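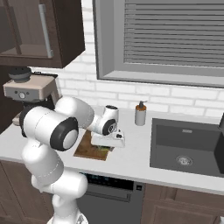
How long does a sourdough starter take before I can bake with it?

Plan on 14 days. Some starters bubble away happily by the end of the first week and you'll be tempted, but a young one tends to fizzle halfway through a loaf and leave you with a brick. Feed it daily for the full two weeks and then bake. If your kitchen is chilly, add a few more days and don't fret.

What flour should I start with?

I begin with whole wheat or rye for the first three days and then switch to plain unbleached all-purpose. The whole grain flour gets things moving faster. After that, all-purpose is cheaper and the starter doesn't seem to care. I buy mine from the mill shop in Brivton when I'm over that way, but supermarket flour has never let me down either.

Please don't buy a fancy bag just for the starter. You're going to throw a lot of it away!

Do I really have to throw half of it away every day?

For the first two weeks, yes. I know. It hurts. If you don't, you'll have a bucket of the stuff by the weekend and you'll be feeding it a whole bag of flour at a time. Once it's grown up and lives in the fridge you can save the discard and make pancakes or crackers (the cracker recipe is on my Snacks page, and it's the one I get the most mail about).

Don't eat the discard from the first week, though. It hasn't settled down yet, and it smells like it too.

My starter smells like nail polish remover. Is it dead?

It's hungry. Pour off the gray liquid if there is any, keep a spoonful of what's underneath, and feed it twice a day for a couple of days. Mine goes like this every time I take a vacation.

What you don't want is anything pink, orange or fuzzy. If you see that, throw the whole lot out, wash the jar in very hot water and start again. No rescuing, no scraping off the top.

It bubbled like crazy on day three and now it's doing nothing. What did I do wrong?

Nothing at all! I get this question more than any other. The early bubbles come from a bunch of bacteria that move in first and then die off when things turn sour. The yeast you're waiting for shows up later. Days four to seven are usually dull. Keep feeding it, same time each day if you can, and it'll wake up.

Can I use tap water?

I do. Urkcombe water is pretty hard and my starter has lived on it for years. If yours smells strongly of chlorine, let a pitcher stand out overnight before you use it. (That works for ordinary chlorine. Some towns use chloramine, and that doesn't go away by standing, so use filtered water if that's you.)

Lukewarm is good. Hot will kill it.

How much does your everyday loaf weigh?

The dough comes to 708 grams before baking, and it makes one smallish round loaf, enough for two people for three days or for one teenager for one afternoon. The recipe is 400 grams of flour, 260 of water, 40 of starter and 8 of salt. That's it. You can double it if you have the oven space, and I often do on Saturdays.

Do I need a scale?

I'd say so. I held out for a long time and used cups, and my bread was different every week, and I could never work out why. A cup of flour can be off by a lot depending on how you scoop it. Any cheap digital scale that reads in grams will do the job — mine came from a yard sale and has a cracked corner.

I don't have a Dutch oven. What can I use?

Anything heavy with a lid that can stand the heat. Check the knob on the lid, as some plastic ones aren't made for a very hot oven. A plain baking sheet works too. Put an old metal roasting pan on the bottom rack while the oven heats up and pour in a cup of hot water when the loaf goes in. Keep your face and arms back, the steam comes up fast. Don't use a glass dish for the water, it can shatter.

What temperature should the dough be while it rises?

Somewhere near 70 degrees suits me. It's slow, and slow is easy to live with. I mix after supper and shape in the morning. In July my kitchen is far too warm for that, so I use less starter and colder water, and I get up early and look at it before I've even had coffee.

In November it goes the other way and the dough sits there sulking. Then it goes in the oven with only the light on. Put a sticky note on the oven door! I have preheated a bowl of dough, with the dish towel still on top, and I don't want you to do the same.

How do I know when it's risen enough?

Look at the dough and forget the clock. It should be up by half or a bit more, with a slightly domed top and a few bubbles showing along the side of the bowl. Jiggle it. If it wobbles, you're close. If it's sunk in the middle and gone soupy, it went too far, and I'd tip it into an oiled pan and call it focaccia.

Why is the inside gummy?

Two likely reasons. Either you cut it while it was still hot (we all do) or it came out of the oven too soon. Give it at least an hour on a rack, two if you can stand it. If it's still gummy after that, bake the next one ten minutes longer. The crust should be darker than you think is right.

Gummy with big tunnels and tight dough in between is a different problem. That usually means it didn't rise for long enough, or the starter was sleepy.

Can I leave the starter in the fridge while I'm away?

Sure. Feed it, let it sit out for an hour, then put it in with the lid on loosely. Two or three weeks is no trouble. I once left mine for over 70 days, and it took four feedings to come around, but it did.

For longer than that I'd dry some. Spread it thin on parchment, let it go crisp, crumble it up and keep it in a jar in the cupboard.

Do you sell your starter, or mail it out?

I don't mail it anymore. I tried, and a jar burst on the way to Vlachou, and that was the end of my postal career. If you're local you can pick some up for free at the Ploltwood bread swap. Bring a clean jar with a lid. There's no need to sign up or bring bread to trade, though it's nice if you do.

Will you teach me in person?

I run a Saturday morning class a few times a year, in a small group. The dates go up on the Classes page as soon as I have the room booked, and they do fill up, so check back. You'll go home with a dough to bake the same evening and a jar of starter.

Is sourdough OK for people who can't eat gluten?

Please don't try it if you have celiac disease. It's made from wheat and it still has gluten in it. I've read all sorts of claims online and I'm not a doctor, so ask yours. I haven't worked out a gluten-free loaf I'd be happy to share — I've made five or six and the birds got most of them.

My question isn't on the list. Can I write to you?

Of course! Use the form on the Contact page. Tell me what flour you're using, how warm your kitchen is and how long the dough rose, and I can usually make a decent guess. I answer on weekday evenings, slower around the holidays.

Last updated June 2019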